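쿠키 사용에 동의하시면 더 편리하게 이용하실 수 있습니다. [동의] [설정]

읽는 시간 4분

Bekerer 공개 시연회 후기: 주방 로봇 팔, 직접 보고 왔어요

목요일 오후에 Bekerer 쇼룸 시연회에 다녀왔습니다! 신청은 진작 해 놨는데 회사 일이 늦게 끝나서 하마터면 못 갈 뻔했어요(택시비는 묻지 마세요). 이름은 Ustico, 테이블 옆에 붙여 쓰는 로봇 팔인데 장난감 음식이랑 그릇을 집어서 옮기는 걸 바로 앞에서 보여 주더라고요.

진행은 Manikandan Raju 씨가 맡았는데 말이 빠르고 농담도 많아서 지루할 틈이 없었어요. 설명 자료에는 학습용 동작이 2,000개 들어갔다고 적혀 있었고, 그중 과일 집기만 353개래요. 과일이 그렇게 어렵나 싶었는데 막상 보니까 좀 이해가 됐습니다. 딸기 장난감은 모양이 애매해서 손가락이 어디를 잡을지 한참 고르는 느낌이었거든요.

좋았던 점부터 말하자면, 일단 조용해요. 옆 사람이랑 평소 목소리로 얘기해도 될 정도! 그리고 접시 가장자리를 건드려도 밀어붙이지 않고 살짝 물러났다가 다시 들어가는 게 제법 사람 같았어요. 손목에 파란 불이 들어오는 것도 은근히 예쁘고요. 저는 이런 거에 약합니다.

아쉬운 점은 속도예요. 오렌지 조각 하나 접시에 올리는 동안 저는 이미 머릿속으로 설거지까지 끝냈어요. 오븐 문 여는 동작은 네 번 시도해서 세 번 성공, 한 번은 손잡이를 헛잡고 멈췄습니다. Raju 씨가 다시 시작 버튼을 누르니까 바로 이어서 하긴 했는데, 집에서 저 혼자 쓸 때 그러면 좀 답답할 것 같아요. 팔이 생각보다 커서 좁은 식탁에는 무리겠다 싶기도 했고요.

질의응답 때 뒷줄에 계시던 분이 젖은 그릇도 되냐고 물었는데 아직은 마른 그릇만 권한다고 하네요. 설정 앱은 Flandwood라는 걸 따로 깔아야 하고 한글 메뉴는 6월에 나온답니다. 영어 메뉴로 잠깐 만져 봤는데 물건 이름 등록하는 화면은 쉬웠고, 작업 순서 바꾸는 화면은 한참 헤맸어요. 여기는 손 좀 봐 주셨으면!

가격은 아직 미정이라는데 분위기상 제 월급으로는 어림없을 듯합니다. 그래도 별점을 주자면 다섯 개 중에 네 개. 로봇 연구실이나 학교에서 교육용으로 쓰기엔 꽤 괜찮아 보이고, 진짜 집밥 차리는 용도로는 한 세대쯤 더 기다려 볼래요. 시연회 자체는 무료고 자리도 넉넉했으니 관심 있으면 다음 회차 신청해 보세요. 앞줄에 앉아야 손가락 움직임이 잘 보입니다. 아, 주차는 건물 뒤쪽이에요.
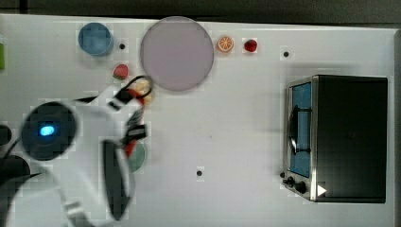 글·사진 | Sreekumar Gounder

오븐은 테이블 오른쪽에 있는 검은색 토스터 오븐이고, 큼직한 연보랏빛 접시 바로 옆이 아까 말한 오렌지 조각이에요. 딸기는 하늘색 컵 아래쪽에 있습니다. 다음 후기는 Nzioka 쪽 시연을 보고 와서 쓸게요.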